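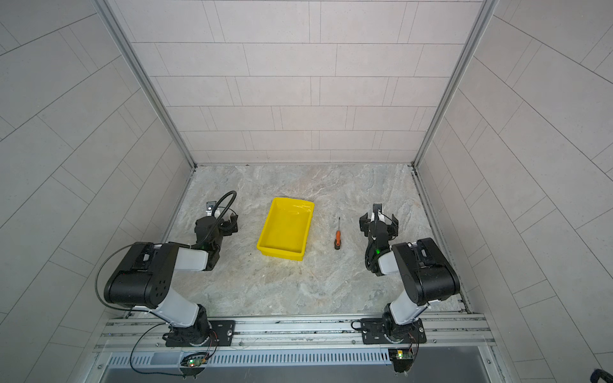

How to read a court order story without getting lost

I read a lot of local crime and court news, and for years I nodded along at words like "restraining," "barring" and "distancing" without really knowing who had ordered what. So I worked out a little routine, and it's the one I use every morning with my coffee!

Start by finding out who signed the order. A judge, a mayor and a military officer can all keep a person out of a town, but the rules for fighting it are very different. If the story doesn't say, search the town name plus "order" and sort by oldest.

Next, look for the dates. I followed one case in Hendach where every article said "banned from his home" and only the first one mentioned it was for 30 days – big difference.

Then check whether anyone was charged. Arrested, questioned and charged are three separate things, and headlines mix them up all the time.

Last, read a second outlet, ideally one you usually disagree with. I paste both into a plain text file and bold whatever only shows up once (names, ages, quotes). Those are the bits I go look up in the court listing, if there's one online.

Updated 31/05/2022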